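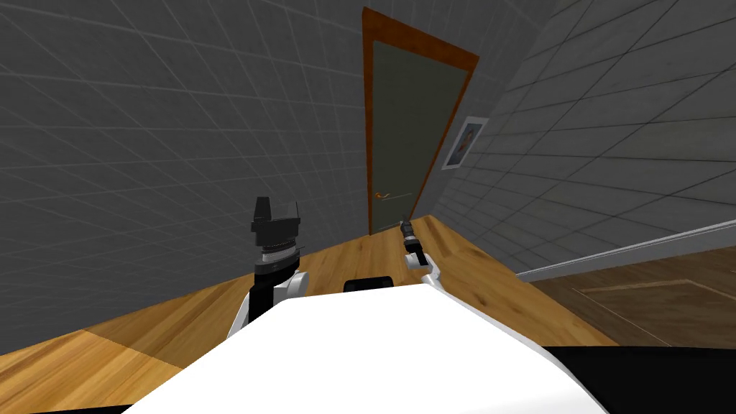 Progress Report to the Gerkis Fund: Door Task and Open Day

Period covered: February to May
Project: Brelar, two-armed robot for opening and passing through interior doors
Prepared by: the project team, Plaltance

1. Summary

The main event of this period was the open day, held on a Tuesday in May at our Nikolaidis Street building. It was the first time anyone outside the team had watched the door task from start to finish. We ran it in simulation on the large screen in the front room, with the controller running live on the machine next to it. The physical robot was on show in the workshop but was not asked to open a door.

The work is on plan except for the handle grasp, which is covered in section 4. We are not asking for a change to the budget.

2. What was shown

The simulated room is narrow, with grey tiled walls, a wooden floor and one door at the far end. The door has an orange-brown wooden frame and a small orange lever handle set low toward the left of the panel. We kept the room plain on purpose. A framed picture hangs on the wall to the right of the door, and it gives the localization code something to hold on to besides the tile grid, which looks much the same everywhere.

Both arms start empty and reach forward. The view on the screen was taken from behind and above the body, so visitors looked down the room over the white shell with an arm on either side. That view is tilted. Several visitors found it hard to read at first, and from the second session we put a level view beside it.

We ran two sessions, one at 10 a.m. and one at 2 p.m. Each had the same order:

- a short talk on what the project is for
- the approach to the door, with the arms held clear of the walls
- the reach to the handle, at half speed and then at full speed
- the full task, including passing through
- questions, then the workshop

The morning session started late because the screen would not take the signal from the controller machine. The afternoon session ran on time.

3. Results since the last report

The approach is now reliable. In the last batch of simulated runs before the open day, 99 percent reached the starting position in front of the door without either arm touching a wall. The previous controller had trouble where the light floor meets the darker section, because the change in color was read as a step. That has been fixed by taking floor height from the depth data only.

Arm planning has also improved. The two arms used to be planned one after the other, and the second often had to wait or back up. They are now planned together. The motion looks calmer, and visitors who had seen our earlier video remarked on it.

Passing through the door works in simulation when the door swings away from the robot. We have not started on doors that swing toward it.

4. Problems

The handle grasp is the weak point. The lever is thin and curves a little at the end, and the gripper tends to close too far out along it. When that happens the lever turns part of the way and slips. It happened once in the afternoon session, in front of the visitors. We let the run continue so they could see the retry, which worked.

We believe the cause is in the way the handle's outline is estimated from a distance. The estimate is made once, during the approach, and is not updated when the gripper is close. The fix is to take a second estimate just before contact. This is written but has not been tested enough to switch on.

A smaller problem is the simulated friction between gripper and lever. We set it by guesswork last year. It should be measured on a real handle, and we have bought one for that purpose.

5. Comments from visitors

More than 4 people asked when the robot would open a real door - a fair question, and we should have had a slide ready for it. Building managers were mostly interested in door closers and in how hard the robot pushes. One asked whether it could hold a door for a person using a walker. That is outside the present plan, but we have noted it for the next proposal.

6. Next period

- test and switch on the second handle estimate
- measure friction on the real handle and update the simulation
- move the approach to the physical robot, with a taped outline on the workshop floor in place of walls
- repeat the door task with two other handle shapes

We would like to hold a second open day once the physical robot can do the approach. Fund staff are welcome to visit the workshop before then.

Related items
Brelar: how the arms are planned together
Progress report, previous period
Plaltance open day: directions and parking
Notes on door handles and grippers

Comments (3)

doorstop_dan
Went to the afternoon one. The slip on the handle was the most useful part for me. Are you going to try round knobs?

Plaltance team
Not in the next period. The two other shapes are both levers.

mkt_facilities
Please post the slides from the talk. The level view helped a lot, the morning group didn't get it.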